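Chapter 4
Songs on the Road: How a Tour Takes Shape

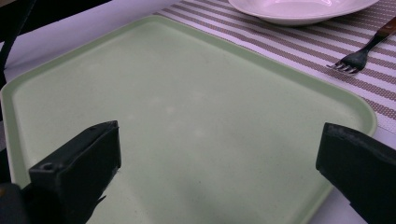

Tekle Demissie says that a song only learns to walk when it leaves home, and that he never trusted one of his own until he had sung it in three towns to people who didn't know his name.

Keep that thought with you through this chapter, for we are going to follow a band out of the rehearsal room and on to the road. In Chapter 3 we looked at how a song is written and arranged. Now we come to what I think is the most exciting part of the whole business – playing it live, night after night, in rooms that all sound different.

Our main case is Zindance, a seven-piece group whose first proper tour took in 13 towns in a single spring. They had one album, Ambaye, and a set that lasted just over an hour. They opened in April at a small hall in Wostley and finished at the Rullgate, which holds 1000 people standing. Between those two nights nearly everything about the music changed, and you can hear it in the recordings!

Take the title song. On the album it runs for 4 minutes and fades out. You can't fade out on stage, so the band needed an ending. Fuad Tefera, who plays the saxophone, began to stretch the last phrase while the drummer dropped away beneath him, and by the middle of the tour the song had grown to some 15 minutes, with a call-and-response section that the crowd sang back. None of this was written down.

The order of the songs changed too. A set list is a kind of composition in itself, with its own quiet places and its own climb, and we will compare the Wostley list with the Rullgate one song by song (have both to hand when you reach section 4.2).

We shall also spend time on the plainer side of touring: who books the hall, how the ticket money is shared, what a sound check is for, and why a drummer may want to arrive before anyone else. Music students sometimes skip these pages. Please don't – a late van or a badly placed speaker can shape a performance as much as a change of key.

Words to know in this chapter
set list, support act, sound check, monitor, encore, call and response, residency

4.1 Before the first night

A tour begins long before anybody packs a van. For Zindance it began with a map and a list of halls.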